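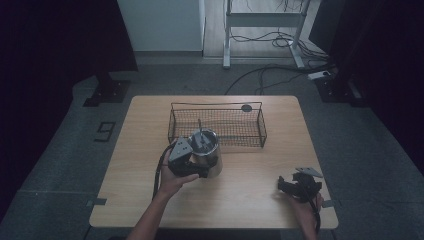
Handeck opens rental program for its hand-held gripper pairs

RIDPORT, May 7, 2019 – Handeck, the Ridport company that has been making hand-held grippers for robot training since it moved into the old Parsons building by the river, will now rent them out by the week, and that is very welcome news for the many small labs and college groups that have been asking for just such a thing ever since the first pairs went on sale.

The new service goes by the name Clolum, and it is about as simple as a rental can be. A customer picks a week, pays $866, and gets a pair of grippers, one for each hand, along with the cables, the charging and recording box, and a padded case to send it all back in. Buying the same kit outright still costs $3,463, and the company is happy to take the first week's rental off that price for anyone who falls in love with the thing and can't bear to put it back in the case.

The idea behind the grippers will be familiar to most readers of this page. A person holds one in each hand and does an ordinary household job with them, such as moving a utensil from one container to another or putting things in a basket, and the recordings are later used to teach a robot arm to do the same job. There is no arm to bolt down and no joystick to learn, and people who try it for the first time usually get the hang of the squeeze within a few minutes (picking up a spoon takes a bit longer, as this writer can cheerfully report).

Each gripper carries its own camera, looking out along the two fingers toward whatever they are about to pick up. That close view is the part customers seem to care about most, and Handeck has put a good deal of thought into keeping both fingertips in sight the whole time. 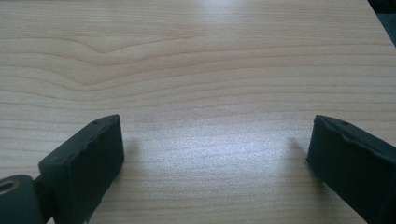 The fingers themselves come off with a small hex key, and a spare set is packed in the lid of every rental case. They do take a beating, as anything will that spends its days bumping against tabletops and steel rims, and the company says that ordinary scuffs and nicks are expected and won't be charged to the renter. A cracked finger or a pulled cable will be, though the fees are modest and are printed plainly on the card inside the case, where you can read them before you start and not after.

Clolum grew out of a trial that began last November, when Handeck lent pairs to 8 groups in and near Ridport and asked only for their notes in return. The notes came back long and friendly and full of requests. Most people wanted longer cables, so the cables are longer. Several wanted a lighter case – it is lighter, though still no joy to carry up two flights of stairs. One group asked for left-handed instructions, which puzzled everyone at first and then led to a much better instruction sheet, with the steps for each hand laid out side by side.

The trial also changed what comes in the box on the software side. Renters now get a short checking program that plays back both camera views together, so that a blurry or half-missing recording can be caught while the table is still set up and the job can simply be done again.
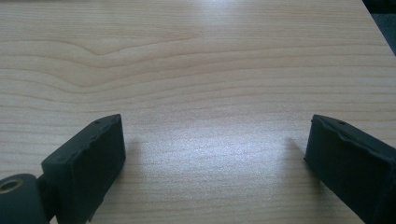
A few limits are worth knowing before you sign up. The grippers are meant for light indoor work and should be kept away from open flame and deep water. The recording box needs a wall outlet, so plan your table accordingly and bring an extension cord if your room is a big one. And there are only so many pairs to go around: Handeck has set aside 92 for the program, and the weeks just after the end of the spring term are filling up quickly.

Pickup and return are free at the company's front counter, and shipping is extra for everyone else. Schools may book up to three weeks in a row, with a lower rate from the second week on, and a half-hour lesson at the counter comes with every first rental – do take it if you can, as the folks there are patient teachers and the coffee is good. Bookings for the summer are open now, by phone or at the Handeck counter in Ridport.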